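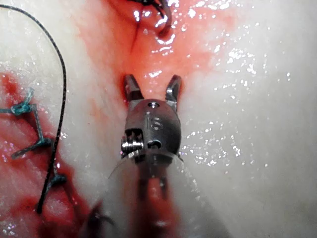 Open jaws above the tissue, red smear behind.

List home | Threads | Authors | Search | Log in

From: Treasa Ó Briain
Date: 2019-05-16
Subject: Re: shelf order and lot records for suture stock

Ruairí Madigan wrote:
> We lost a full carton of absorbable to expiry in December. The
> spreadsheet had it as current. Costello received it as one lot,
> and it was two. Does anyone record at box level, and is it worth
> the typing?

Yes, we record at box level. Carton level fails whenever a supplier fills a carton from two lots, and ours did that on 8 of 92 cartons last year. The carton label shows one lot number. The boxes inside show their own.

Fields we keep per box: material, gauge, needle code, lot, expiry, shelf, date opened. Drop the supplier order number. It lives in purchasing already and the two copies drift apart.
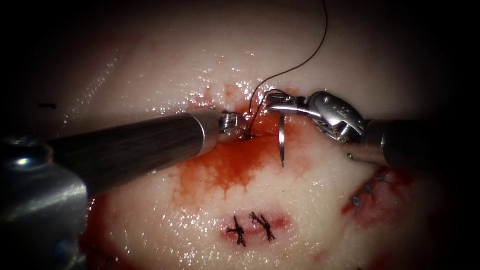
Suturing, instruments in from left and right.

On shelf order: sort by expiry within gauge, never by delivery date. A later delivery can carry an earlier expiry. Load from the back, pull from the front. Mark the shelf edge with the gauge only, as anything more goes out of date.

Absorbable stock needs more care than nylon or silk. Once the foil is open, treat the strand as used. Loose opened foils go into the practice bin with the lot number crossed out, and they do not return to the shelf under any heading.

Temperature: follow the range on the box. Our old cabinet backed onto a heating pipe and the top shelf read 33 C in the afternoon. We moved the cabinet and put a logger on each shelf.
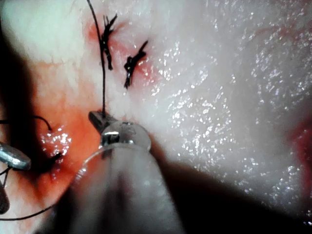 Two knots with tails cut, thread in the jaw.

On typing time, a delivery of 37 boxes took Loredana one morning by hand. With the Pandico scanner it is much shorter, but check the expiry field. Ours swapped day and month until the date setting was changed.

I can send the blank sheet to anyone who asks off list.

Treasa

Share | 8 shares | 3 comments

Tudor Preda
Same date swap on our scanner. Check old rows too, the bad ones stay bad after you change the setting.

Ruairí Madigan
Thanks. Please send the sheet. Do you split a box across two shelves or keep it whole?

Treasa Ó Briain
Whole. If it has to be split, it gets a second row with the same lot.

Previous | Next | Back to thread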